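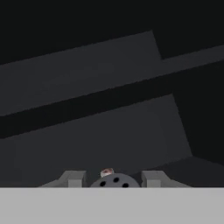 Faut-il encore organiser des débats télévisés avant une élection municipale ?

Oui pour le principe, mais pas sous la forme qu'on nous a servie la semaine dernière, avec des candidats qui récitent et un chronomètre qui décide de tout.

Opinions > Politique locale > Campagne

Dimanche 28 avril 2019, par Noemí Barajas

Je vous le dis tout de suite, j'ai regardé le débat d'Ernska en entier. Deux heures, sur mon canapé, avec une tisane qui a eu le temps de refroidir (et moi de m'énerver). J'y allais pourtant de bonne humeur ! J'aime bien les campagnes, les tracts dans la boîte aux lettres, les gens qui s'engueulent au marché sur le prix du stationnement. Mais là, au bout de vingt minutes, j'avais déjà compris que personne ne répondrait à rien.

Prenez la question du bus. Il y a 14 arrêts menacés entre Ernska et Stivton, tout le monde le sait, c'est écrit dans le projet de la mairie. Le journaliste demande : lesquels gardez-vous ? Et le maire sortant, monsieur Theodorakopoulos, part sur son enfance, sur sa grand-mère qui marchait beaucoup, sur la fierté d'être d'ici. Quarante secondes plus tard, gong, au suivant. Je n'ai rien contre les grand-mères, mais la mienne prenait le bus.

Son adversaire n'a pas fait mieux. Hryhorii Yatsenko est un garçon que j'apprécie, je l'ai croisé plusieurs fois en réunion publique et il connaît ses dossiers. Devant une salle de 40 personnes, il est même drôle. À la télé, on lui a visiblement conseillé d'attaquer, alors il a attaqué : sur les frais de bouche, sur les vacances, sur une vieille histoire de permis de construire que plus grand monde ne suit. Et pendant ce temps, sur la friche Plunik, pas un mot. C'est quand même le plus gros terrain de la commune, et il est question d'y mettre des logements, ou une zone commerciale, ou les deux, selon le jour et l'interlocuteur.

Ce qui m'agace le plus, c'est qu'on nous explique ensuite que les électeurs se désintéressent. La pétition pour les bus a recueilli 1 920 signatures, chez nous c'est énorme ! Les gens lisent, ils posent des questions, ils se déplacent un soir de pluie pour parler d'assainissement. Ils aimeraient bien qu'en face on leur parle d'autre chose que de la moralité du voisin.

Alors ma proposition, elle vaut ce qu'elle vaut : un seul sujet par soirée, les documents distribués avant, et le droit pour le public de dire « vous n'avez pas répondu » - à voix haute, avec micro. Ce serait plus long, sans doute un peu ennuyeux par moments. Je veux bien m'ennuyer si à la fin je sais où passera le bus.

Il reste un débat prévu en mai, à Stivton cette fois. J'irai sur place, au troisième rang si je trouve un siège, et je reposerai la question des arrêts.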